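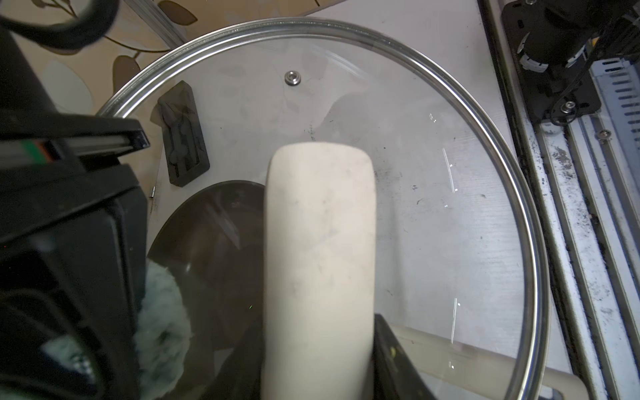 Gripper fingers on the handle of a glass lid, with a dark pan showing through underneath.

Print this page | E-mail this page

Urkitz: questions I keep getting

Last updated 9 October 2026

What is Urkitz?

It's the method I've been working on at Asmont for getting a robot arm to pick up glass lids using only the camera on its wrist. No overhead camera, no depth sensor. The arm looks at the lid, guesses where the handle is, moves a little, and guesses again. That loop is really the whole thing!

Why lids?

I cook a lot, and I wanted a kitchen problem that was harder than it sounds. Glass is awful for a vision system. You get whatever is under the lid, whatever is reflected in it, and the lid itself, all mashed into the same patch of pixels. My first detector would happily lock onto a pan handle underneath the glass and go for that.

How do you tell the lid's own handle from things under it?

By moving. When the wrist shifts sideways, a handle that sits up on top of the glass slides across the view faster than the stuff below (hold a finger up in front of your face and wobble your head, same idea). Urkitz compares a short run of views and scores each candidate by how it shifts. Anything that moves like it belongs under the glass gets marked down. I tried doing it from single views for months and it was never good enough.

And reflections?

Reflections are worse, because they shift too, and in ways that depend on the curve of the glass. A shelf or a rack reflected in a lid can look like a perfectly solid edge. What helped most was training on messy rooms and leaving the reflections in.

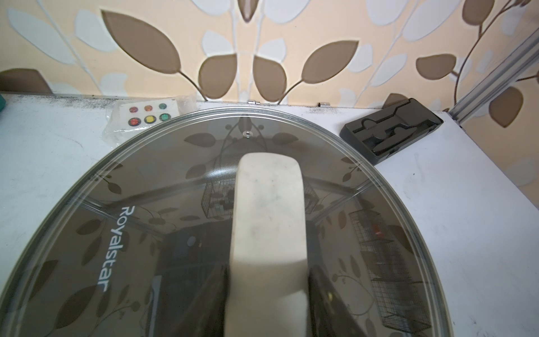 Wire mesh reflected in the lid, fingers either side of the handle.

How much data did you use?

The Celbridge set has 1,668 recorded grasps. I held back 500 of them for testing and trained on the rest. Each recording has the wrist video, the arm's joint positions and how far the fingers were open.

Did you clean up the workspace first?

Nope. Crumbs, scuffed handles, packaging at the back of the counter, patterned wallpaper — it all stays. An early version learned on a bare bench and fell apart the first time it met a busy background, so I went off tidy setups pretty fast.

So how well does it work?

Better than the single-view version on my held-out test set, and clearly better when there's something with its own handle under the lid. The failures bunch up in two places: knobs (I mostly trained on long bar handles) and views where the fingers block most of the handle right before they close. I don't have a good answer for the second one yet. At the moment the arm just trusts its last clear guess.

What is Choo, then?

Choo is the small program that decides when to close the fingers. It's separate from Urkitz, and you can swap in your own. It takes the last 12 handle guesses and waits for them to settle down. If they don't settle, the arm backs off and tries a new approach.

Can I run it on my own arm?

Probably, if you have a two-finger gripper and a camera fixed at the wrist. You'll need to redo the camera calibration, and please do that carefully. Most of the e-mails I get about strange misses end up being a camera mount that has worked loose.

Will you add other glass things?

Bowls are next, and I'm hoping to have a first set recorded in December. Drinking glasses I'm a bit scared of. They tip over.

Print this page | E-mail this page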